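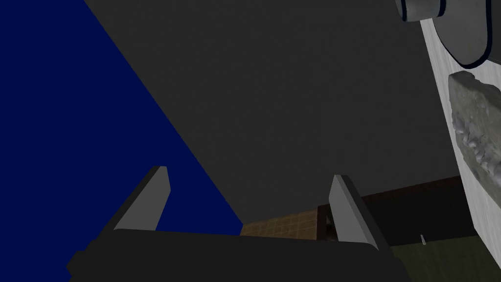
Caltness Training Bay — Pre-Session Inspection, Remote Demonstration
Simulated kitchen, wrist view
Date: 4 August 2021
Form 2126

1. Operator has read the task sheet and can state the start and end points of the demonstration.
Pass.

2. Hand controller responds on all axes; release button stops motion at once.
Pass. Slight drift at rest on the vertical axis — re-zeroed before recording.

3. Gripper open and empty at start.
Pass.

4. Both fingers visible in the wrist view.
Pass.

5. Speed limit set to the training value.
Fail, then corrected. The Sasto profile had been left loaded from the previous operator. Profile to be checked at every handover.

6. Emergency stop tested from the operator's seat and from the door.
Pass at the seat. Door button is stiff; replacement requested from Andovlow.

7. Storage available for at least 2000 demonstrations.
Pass.

8. Failed attempts marked as failed and kept.
Partial. 3 attempts had no label. Operators are reminded that unlabeled attempts may not be passed to the Ugwu project.

Result: approved for use, with 2 items open (6 and 8). Next inspection due in September.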